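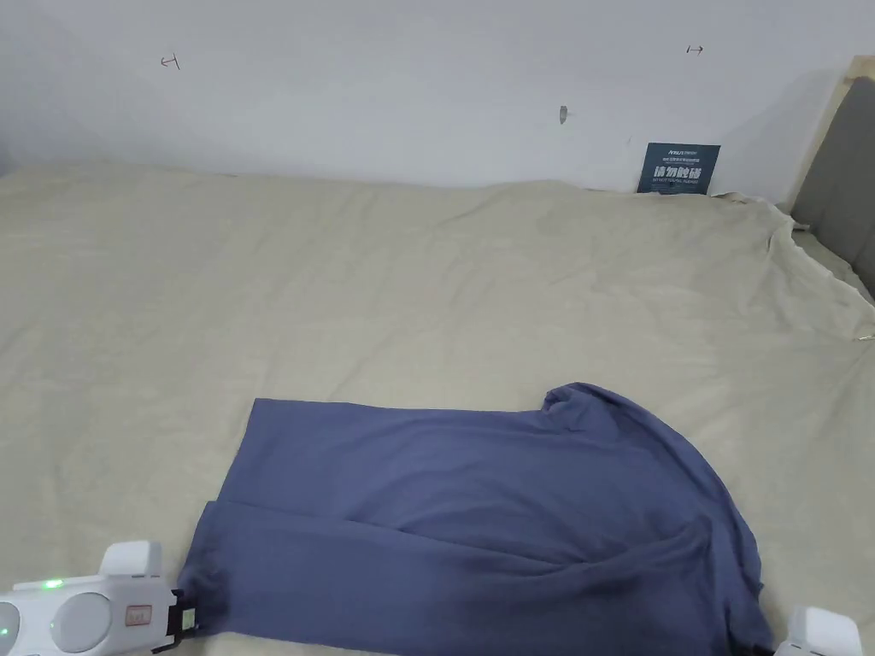 How to Fold a T-Shirt on the Bed

By Yuxi Lu
27 April 2022

A bed is a good height for folding and gives you more room than most dresser tops. The sheet doesn't need to be perfectly smooth, but pull out any big ridges where the shirt will go. Clear away pillows and anything else you might have to reach around.

1. Lay the shirt face down with the collar pointing away from you. Straighten the side seams first, then pull the sleeves out to each side.

2. Smooth the fabric from the center toward the hems with the flat of your hand. Soft cotton tends to bunch near the shoulders, so lift that part and set it down again if it won't lie flat.

3. Fold one side in toward the middle, making the fold halfway between the collar and the end of the shoulder. Turn the sleeve back so it lines up with the new edge.

4. Do the same on the other side. You should have a long rectangle with two fairly straight edges.

5. Take the bottom corners and bring the hem up about a third of the way. Hold the corners until the fabric is down, or the fold will come out crooked.

6. Fold up once more to meet the collar. Turn the shirt over and press it lightly.

For drawers, fold the finished shirt in half again and stand it on its edge. For open shelves, leave it flat and stack with the folded edge facing out. I keep stacks to six shirts. Taller ones lean.

Long sleeves work the same way, except that in step 3 you fold the sleeve down along the body of the shirt. Very thin fabric can be rolled from the hem after step 4.

If a shirt has been sitting in the basket and has set-in creases, give it a few minutes in the dryer with a damp washcloth before you start.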